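Grutgate Bench Objects – README

Hello, and thanks for opening this file! Grutgate is a small set of pictures and notes about handling plain objects on a bench: foam shapes, wooden rods, fitted plates, that sort of thing. We put it together because we love everyday shapes and wanted a set where the objects get most of the attention. If you work on grasping, shape matching, or just like looking closely at simple stuff, we hope you'll find something here.

What's in this release

There are 608 clips and 3,000 stills, with a short text note for every clip. The notes are in plain English and say which object is on the sheet, what is resting on it or against it, and anything odd that the person at the bench wanted to mention. Some are one line long. A few go on a bit (the foam ones especially – people had opinions).

The object list has 28 entries. Each has a name, a material, a color word and a shape word. We kept the shape words loose on purpose. "Lobed" covers anything with rounded bumps along its outline, whether you'd call it a peanut or a cloud, and we had a long and very enjoyable argument over that one before settling.

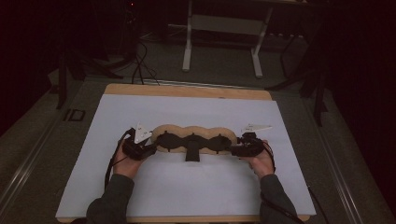
Foam turned out to be the most fun material in the whole set. It has a texture you can pick out even in small stills, and the tan color sits nicely against white paper. The plates are listed as separate objects with their own entries, so a clip with a plate on a foam shape has two object names in its note. Please keep both if you re-export the notes! Dropping the second name was the most common mistake in our first draft, and it makes the search page pretty useless.

Wood is the other big group. The rods are simple, and we like them a lot for that. The direction a rod lies in is written from the seated person's side: "across," "away," or "diagonal." There are no angles in degrees. If you need them, measure from the stills, and tell us how it went.
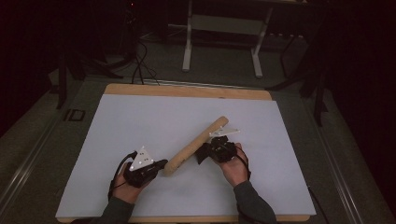 Folders

bristaven/ – all the foam clips and stills, including those with plates
zawadzka/ – wooden rods and the other wood pieces
notes/ – one text file per clip, same name as the clip
objects.csv – the object list
split.txt – 400 clips for training, the rest for testing

The folder names come from our old project names and we never got used to anything else, so they stay.

Known gaps

Light-colored objects on the pale sheet can have soft edges, so outlines drawn by hand may wander a little. Nothing in the list is transparent, and there is no fabric yet. We would love to do fabric.

Some early notes say "stick" where later ones say "rod." Treat them as the same word. The April update fixes most of these, and also two foam entries that had swapped color words.

Using it

Free for research and teaching. Please name the set as "Grutgate Bench Objects, Nestalora" and say which release you used. If you spot a wrong object name, send the clip name and the line from the note. We read through reports on Friday and really do enjoy getting them – a good correction makes the next release better for everybody.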